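Bedding and Linen board > Quilts and covers
Thread: Christmas quilt on the bed all year - keep or pack away?

tinselknees
Started 26 July 2025

Right, settle something for me. I've had the Christmas quilt on the spare bed since November and I still haven't swapped it. It's the red, white and green patchwork one with the teddy bears and dogs, and "Sweet Memories" written on some of the red squares. My sister thinks it's ridiculous in summer. I think it's cheerful! The room has plain white walls and a beige and gold curtain I didn't choose (came with the house), so without the quilt it all looks a bit sad.

I mostly use that bed for sorting the washing now anyway. Socks, knits, anything with bits stuck on that can't go in the dryer - it all gets laid out on top.

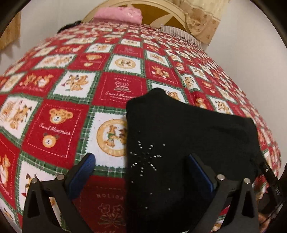

Which brings me to my other question. Do rhinestones snag on printed patchwork? I've got a few black knits with those little silver stones and I'm worried about pulling threads if I keep dumping them on there.

mothballs_and_more
Pack it away. I had one very like it and left it on for two years, and the red went pinky on the window side. If you like it that much, look after it! I keep mine in a Noretti storage bag under the bed, well worth the money.

hobnob79
Disagree, sorry. A quilt folded in a bag gets creases you'll never shift. I'd leave it on the bed and turn it round every couple of weeks so the same end isn't always getting the sun.

As for the rhinestones, turn the knits inside out before you put them down. I lost a lovely cushion cover to a sparkly jumper.

tinselknees
Inside out, of course, why didn't I think of that. I'm a bit torn on the packing away though. The cupboard in there is full of my Skullow jigsaws, including one with 2000 pieces that I've started and given up on twice - no room for a quilt that size.

I did think about getting a plain cover to go over the top, but then I'd be hiding the bears. And I quite like it with the pink pillow, even though they don't go together at all. The headboard's a light wood with a curved top so it puts up with most colours.
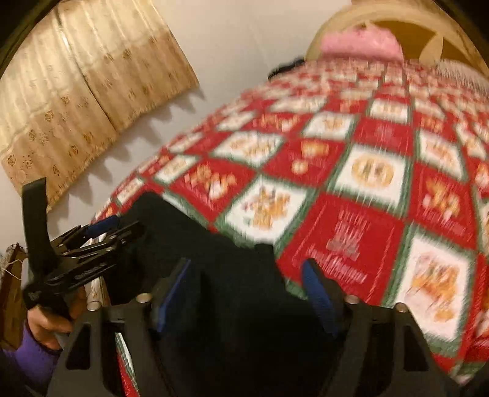

mothballs_and_more thinks a plain cover is the sensible answer and wants to know why you'd care about hiding bears in July. Fair enough, I said I'd pass that on from the other thread, as she's locked out of her account again. My own view is leave it alone. It's a spare room! - pegbag

hobnob79
What pegbag said. Though if you do go for a cover, don't get the Zondidora one. Mine bobbled after 18 washes and I was only doing it at 30.

tinselknees
Ha, she can have July. The bears are staying out for now. Going to try the turning round thing, and I'll do all the sparkly stuff inside out from today. Does anyone know if you can tumble these on low, or is it line only? The label's washed blank.

pegbag
Line only if you can't read the label. And hang it over two lines so the weight's spread, they get very heavy.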